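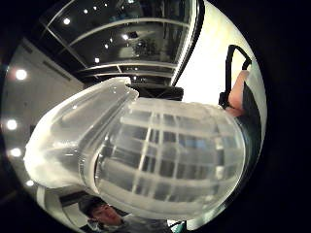

The Nalton Ferry

The letter from the water company said the valley road would close at the end of October, so my aunt decided we would clear the house at Walivham before then. She had the van for 2 days. I had a week off work and nothing planned for it.

We drove out by way of Nalton. The ferry was still running, a flat thing on a chain, and the man who took the money asked if we were going over for good or coming back. My aunt said coming back. He charged us for both ways and gave her a ticket the colour of weak tea, which she put in the sun visor.

I had not been to the house for nine years. It was smaller and the gate had been painted. My grandfather had lived there by himself towards the end and had got into the habit of using only the kitchen and the room behind it, so the front of the house was cold and in very good order. The beds were made. There was a towel on the rail in the bathroom, folded in three.

"Start upstairs," my aunt said. "I'll do in here."

I started upstairs. I did the wardrobe and the chest of drawers and the box of shoes under the window. Most of it went into bags. I kept a belt, and a radio made by Norkov with a dial that went round but did not seem to move anything. I put it by the stairs and forgot it until the evening.

At four o'clock she called me down. She had the drawer out of the dresser and had set it on the table with the papers sorted into heaps. There were gas bills going back to before I was born. There was a bank book with 600 in it, in the old money, and a stamp across the page to say the account was closed.

"Did you know he went to Tô?" she said.

I said I didn't know where that was.

"Neither do I."

She gave me a postcard. It had a harbour on the front and on the back it said, in his square writing, Arrived Tô. Weather fair. Will stay 40 days if the work holds. It was addressed to my grandmother at the house we were standing in. The stamp had been cut off, which would have been my uncle, who collected them.

My aunt had gone through the rest of the drawer twice looking for another one. She went through it again while I made tea. He had worked at the quarry from the age of fifteen, as far as either of us knew, and then at the pump house, and he had never had a passport that anyone remembered. He didn't like boats. He used to close his eyes on the ferry.

"He could have had it sent by somebody," I said.

"It's his writing."

"He could have written it here."

She thought about that. She turned the card over and looked at the harbour for some time and then put it in her handbag, in the part with the zip.

We slept there that night, she in the back room and I upstairs in one of the made beds. The sheets smelled of soap. I woke before it was light and heard her moving about underneath me, opening cupboards and closing them. When I came down she had done the whole kitchen.
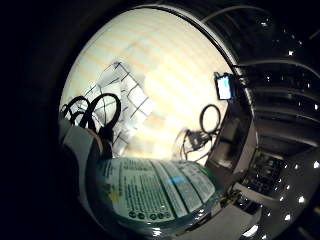 October light

We took the last load down at noon. She locked the front door and then stood with the key, because the agent had said to post it through and she wanted to go round once more. I waited in the van. She was gone ten minutes. I heard the letter box.

The road had water on it already by the bottom bridge, no deeper than a hand. She drove through it at walking pace with the window down. On the far side she stopped and asked me how old he was when my mother was born, and I said 28, and she said no, 29, and worked something out under her breath.

"There's a gap," she said. "The spring after. I was 2. I remember him coming in at the door and I didn't know who he was. I screamed the place down. They always told me I'd dreamt it."

There was a queue at Nalton. The same man was on the ferry and he looked for our ticket and tore the corner off it. My aunt got out of the van, though it was raining and she didn't need to, and stood at the rail all the way across. I could see her asking him something. He shook his head and pointed down the river, and went on pointing for a while.

When she got back in her hair was wet. She started the engine before the ramp was down.

"Sixty miles to the coast from here," she said. "Did you know that?"

I said I'd thought it was more.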